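About the Jukach cell service group

Jukach sets up and maintains tabletop robot cells for firms and colleges that don't keep their own automation staff. The group has one workshop, one parts store and one reference cell, on which every procedure we issue is first carried out. The reference cell is known in our paperwork as Standia. It was commissioned in January and replaced a smaller bench at our former premises in Sobczak Yard.

Page last revised September 4, 2020.

What the reference cell consists of

Standia is an arm working over a white table with holes in its surface. The handling set is made up of kitchen items: a plate, a squeeze bottle, bowls, toy food and a small oven. They differ in shape, stiffness and finish, and a gripper that is slightly out of adjustment will usually show it on one of them before it shows it on a machined test block.

Cables are dressed at the arm with enough slack for full rotation of the joint. A loop that is too short pulls on the connector; one that is too long gets between the arm and the work. We check the loop with the arm in its rest position and again at full reach, and record both.
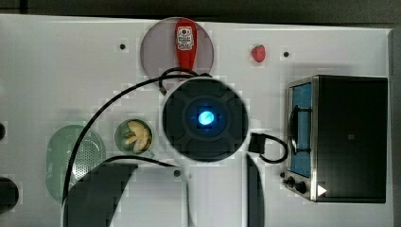 Setting up

The order of work is fixed. The table is levelled and clamped, the arm base is torqued down, and power is applied with the gripper disconnected. The gripper is then connected and cycled 300 times with nothing between the fingers. Finger travel is measured at the start and end of the run. If the two readings differ, the finger screws are removed, cleaned and refitted with fresh thread lock, and the run is repeated from zero.

Camera alignment follows. The wrist view must take in the fingertips and a useful area of table between them with the gripper open. The holes in the table serve as fixed points: their positions are entered in the cell record, and the measured positions are compared with these after any work on the wrist. Soft items are left until the end of the alignment check. A rubber glove lies low, has no straight edges and folds when it is gripped, so it is a poor object for setting a camera and a good one for checking the result.
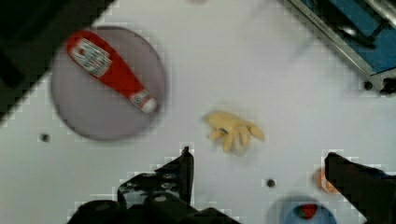
Results are entered on form 932, which stays with the cell for its whole working life. The form has one line per check and no space for general remarks. Anything that doesn't fit on a line is raised as a separate fault report, with its own number and its own closing signature. Customers receive a copy of both. We introduced the form after taking over several cells whose only history was a set of notes on the inside of a cabinet door.

Routine care

Service intervals are counted in gripper cycles. At 3000 cycles the fingers are inspected for wear at the tips, the wrist fixings are checked against their marks and the cable jackets are wiped down and examined where they bend. Low approaches over cups and bowls are then run at reduced speed, with the rim height entered by hand. A finger that touches a rim on the way down is treated as a fault, even when the object stays upright.
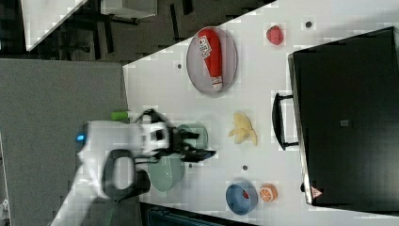 Joint brakes are tested at the same visit, with the arm extended over the table and again with it drawn back. Grease is changed only on the maker's schedule. We don't open sealed joints on site. They are exchanged as complete units and go back to the workshop, where the removed part is logged and kept until the replacement has passed its first inspection.

Repairs and spares

Fingers, finger screws, wrist cables and connectors are held in stock. The store list currently runs to 1403 lines, including parts for older cells of the Pallness type, which we no longer install but continue to support. Orders for stocked parts leave the workshop on the next working day. When reporting a fault, please give the cell number, the cycle count and the last line completed on form 932.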